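Fasting before an operation

Fasting before an operation (you'll also hear "nil by mouth", or "NBM" on the board over the bed) means having no food, and later no drink, for a set time before an anaesthetic. I've written this entry for the Kernora health pages in everyday words, having been through it myself at Brukgate and spent most of the wait thinking about toast.

The idea is simple enough. Under a general anaesthetic the reflexes that keep food out of your lungs go to sleep along with the rest of you. If your stomach is full, some of what's in it can come back up and go down the wrong way. It's rare, but it can be very serious, so the staff ask you about it again and again (I was asked on the phone, at the desk and on the trolley!). 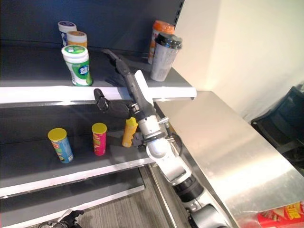 The usual advice for adults is no food for six hours beforehand, and clear fluids up to 2 hours before. Milk counts as food, so a milky tea goes under the six-hour rule, while black tea or plain water goes under the shorter one. Children often get different times, and your own letter always beats anything you read on a page like mine.

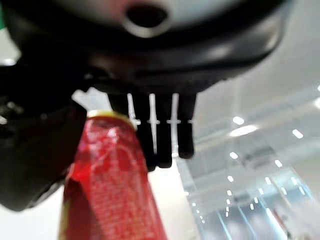
"Nothing from midnight" is the older rule, and plenty of people still follow it out of habit. I did, the first time, and turned up for an afternoon slot with a thumping headache. Many hospitals have moved away from it, and a few now let patients take small sips of water right up until they're called. At Brummont, I'm told, they hand you a little cup for it.
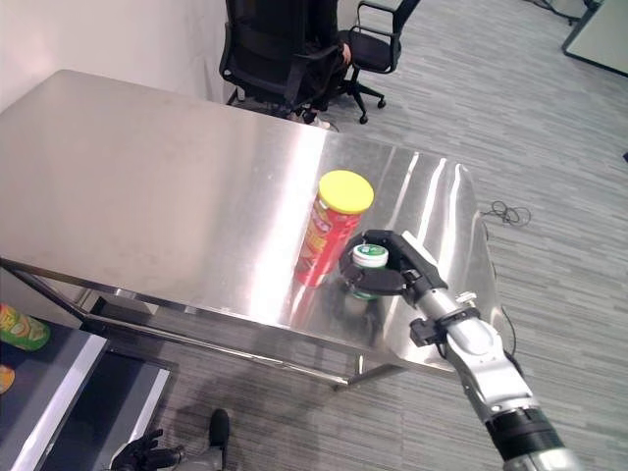
One reader wrote in to say that I should mention tablets, as she had skipped her blood pressure pills thinking they were banned too. Quite right, and I've added it: most regular medicines can be taken with a sip of water, but some (diabetes drugs and blood thinners especially) need their own plan, so ask at your pre-assessment.
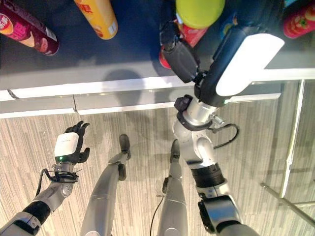
Snacks are where people slip up, me included. A boiled sweet or a couple of crisps doesn't feel like a meal, but it counts as eating. Drinks are trickier, and I wouldn't go by the packaging: a bright lime-green cap and a red label, like on the bottle up there, don't tell you whether you've got a clear fluid. If you do have something by mistake, own up! They may only need to move you down the list.

Kernora health pages | Contact us | © 2023 Kernora | Back to top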